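Losura Problem Set

Losura is a collection of 1016 short math problems for students getting ready for olympiad-style contests. The problems were written for the Skornimstead evening classes and typed up from the handouts.

Contents

problems.csv – one problem per row, with an ID, topic, level and statement
answers.csv – final answers, matched by ID
solutions/ – full written solutions for 700 of the problems
hints/ – one or two lines each, for 200 of the harder ones

Topics are number theory, algebra, geometry and counting. Levels run from 1 to 14. Level 1 needs only fractions and simple equations. Anything past level 9 assumes the student has seen modular arithmetic and proof by induction.

Changes

11 November 2018: fixed wrong answers in the geometry part, mostly angle problems where degrees and radians were mixed up. The Fitzgerald sheets, added in May, now use the same ID format as the rest.

Known problems

Diagrams are not included. Geometry statements were reworded to stand without them, and a few still read awkwardly. Some counting problems have more than one accepted form of the answer – the file lists only one.

Use

Free for classroom and home use. If you reprint a full level, please credit Heltitz, which keeps the master copy.
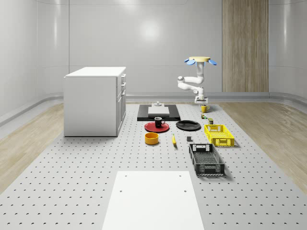
Corrections should give the problem ID and the line you think is wrong.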